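Clovano Opens Pattern Library With 167 Floral Wallcovering Designs

Hornulbridge showroom and online catalog both available to the public from November
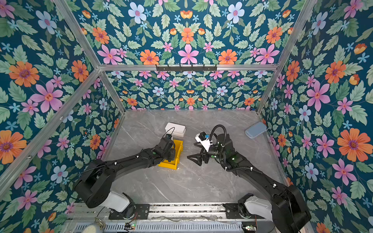 A larger catalog, sorted by scale and color

HORNULBRIDGE – Clovano, the wallcovering company based in Hornulbridge, is opening its full floral archive to retail customers for the first time. The Clovano Pattern Library brings together 167 floral designs, many of which were previously sold only through interior designers and trade accounts. Customers can view all of them at the company's Hornulbridge showroom or order samples through the online catalog.

Designs in the library are grouped first by the size of the motif and then by background color. The four background groups are pale, mid-tone, deep and black. Clovano chose this order after reviewing how customers searched its older catalog, where patterns were listed by the year they were drawn.

"People came in knowing they wanted a dark green or a blue behind the flowers, and we were handing them a book arranged by date," said Lizelle Maluleke, head of design at Clovano. "They would turn every page. The new order gets them to the right shelf in a couple of minutes."

The Inga collection

The library opens with one new collection, Inga, drawn over two years by Clovano's in-house studio. Inga includes crowded garden patterns on deep backgrounds as well as single-stem designs on pale ones. Each pattern in the collection is printed in a large and a small scale, so that the same drawing can be used in a hallway and in the room it leads to without looking out of proportion in either.

All Inga patterns were painted by hand in gouache before being scanned and separated for printing. The original paintings will hang in the showroom until the end of winter.

"We kept some of the brush marks," Maluleke said. "On the bigger leaves there are places where the paint ran thin, and at first the print shop took those for errors. We asked them to put them back."

Inga is printed on a nonwoven base. The paste goes on the wall, and the paper is hung dry. It can be wiped with a damp cloth and is suitable for kitchens and hallways. Clovano does not recommend it for shower rooms or for walls that get direct splashing.

Printing moves to Primstead

Production of the whole library now takes place at the company's print works in Primstead. Until this year, Clovano printed its small-scale patterns in Hornulbridge and sent large-scale work to outside printers. Moving both to one site means that large and small versions of a pattern can be color-matched on the same day and from the same ink batch.

The Primstead works keeps a reference strip from every batch it prints. Customers who run short can quote the batch number on the roll label, and the works will check whether matching stock is available. If it is not, Clovano will send a cutting from the nearest batch for comparison before the customer commits to an order.

"Shade difference between batches is the complaint we have had most often, and it is a fair one," said Mansa Sarpong, who manages the Primstead works. "We can't promise every roll will be identical ten years on. We can show you the difference before you paste it up."

Rolls and samples

Library patterns are sold by the roll. The minimum order is one roll for small-scale designs and two for large-scale designs, where the longer repeat leaves more waste at the top and bottom of each drop. The repeat length is printed on every sample and listed beside each pattern in the catalog.

Samples come in two sizes. The standard cutting fits in an envelope and is free. The full-width sample shows at least one complete repeat and carries a charge, which is taken off the price of any later order for the same pattern. Clovano suggests the full-width sample for any large-scale floral, and advises taping it up and looking at it in both daylight and lamplight.

During a trial period with existing customers earlier this year, the company sent out 3,807 free cuttings and 2,949 full-width samples. Deep backgrounds were requested more often than pale ones in both sizes, and the studio has brought forward work on further dark colorways as a result.

Help with measuring and hanging

Showroom staff will work out roll quantities for customers who bring in wall heights and widths. A printed hanging guide, written by Clovano's technical adviser Afonso Matos, is included with each order. It covers lining paper, matching patterns at inside corners, and papering the backs of alcoves and open shelving.

Matos will also give evening demonstrations at the showroom in November, starting at 6:30 p.m. The demonstrations are free, but places must be reserved by phone or at the front desk. Topics include hanging large repeats, working around window reveals, and removing old paper without damaging the plaster. Attendees are welcome to bring photographs and measurements of rooms they plan to paper.

Trade accounts

Existing trade accounts are not affected by the change. Designers and decorators will keep their current terms and can continue to order custom colorways, which are not offered through the retail library. Pattern books issued before this year remain valid, and a conversion list from old pattern numbers to new ones is available from the trade desk.

About Clovano

Clovano designs and prints wallcoverings for homes, hotels and small businesses. The company has its studio and showroom in Hornulbridge and its print works in Primstead. It is led by managing director Kerttu Räsänen.

Media contact

Eero Vainio, Press Office, Clovano, Hornulbridge. Sample cuttings and pattern artwork from the Inga collection are available to editors on request.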